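December 26, 2018
By a staff writer
Print | E-mail

Fluvura's packing hall at Nerkcombe took its first robot arm in May. It now fills almost 300 boxes a shift, work that used to keep 11 people on their feet.

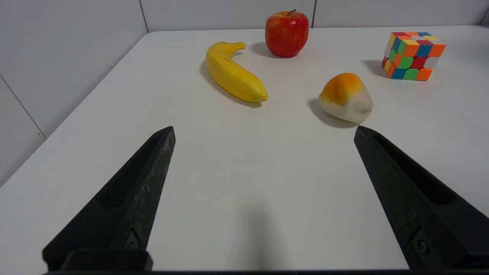 Those packers are still employed. Two of them now train the arms, a job that came with 5 weeks of classes and slightly better pay. They lay things out on a white table and teach the black fingers to close on each shape. A banana curves, an apple rolls – a Rubik's cube has flat sides and is easier to grip. The others have moved to checking and loading, and some miss the talk on the old line.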